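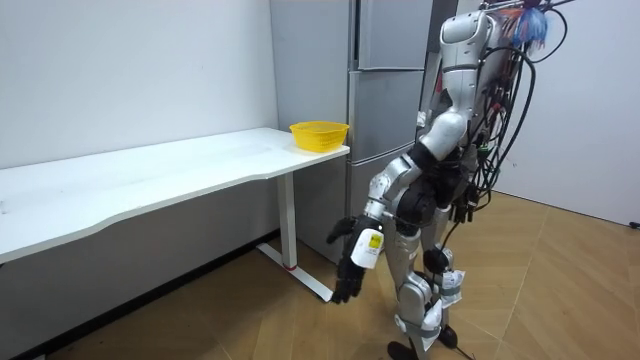 Zuletzt geändert: Juni, Arbeitsfassung (E. Hollmann)

3.2 Raum und Möblierung

Der Raum ist klein und schlicht, heller Holzboden, ein langer weißer Schreibtisch, dahinter der hohe silbergraue Kühlschrank (Abb. 4). Alle drei Elemente blieben über die gesamte Erhebung am selben Platz. Begründung siehe 3.1, Vorstudie Tratau: dort wurde der Tisch zwischen den Durchgängen verschoben, die Laufwege waren danach nicht mehr vergleichbar.

Abb. 4: Raum B, Schreibtisch und Kühlschrank, Blick auf die Durchgangszone.

Zur Durchgangszone. Gemeint ist die Bodenfläche neben dem Tisch und vor dem Kühlschrank. Sie wird doppelt genutzt, als Weg und als Stellfläche beim Ein- und Ausräumen. Genau diese Doppelnutzung interessiert uns. Reinholz und Cárdenas (Teilstudie Gremer) behandeln beides getrennt, was für Küchen mit eigener Arbeitszeile sinnvoll ist, für kombinierte Räume wie unseren aber kaum. Tischfuß aus Metall, in den Plänen als feste Kante eingetragen; Kühlschranktür wurde mit vollem Öffnungswinkel gerechnet.

Ausgewertet wurden bis zu 400 Wege pro Raum, insgesamt 3.616 über alle Räume. Ein Weg beginnt mit dem Verlassen der Tischzone und endet mit dem ersten Griff an die Kühlschranktür, Rückwege zählen einzeln. Abbrüche wurden in Steinbach anfangs mitgezählt, später herausgenommen (Kleinschmidt hat die Listen nochmal durchgesehen, Korrektur in Tabelle 6 ist drin).

Die 20 Wege der Eingewöhnung fehlen in allen Summen. Für Raum B heißt das: kurze Wege, wenig Richtungswechsel, dafür häufigeres Warten vor dem Kühlschrank als in den größeren Räumen. Ob das am Tisch liegt oder an der fehlenden Ablage, lässt sich mit den vorliegnden Daten nicht trennen. Ein Vergleich mit kürzerem Tisch war geplant, kam aber nicht mehr zustande, siehe Abschnitt 5.

Bodenbelag: in der Auswertung nicht als Variable geführt. Beleuchtung ebenso. Maße der Möbel im Anhang, Grundriss von Grímsdóttir dort auch.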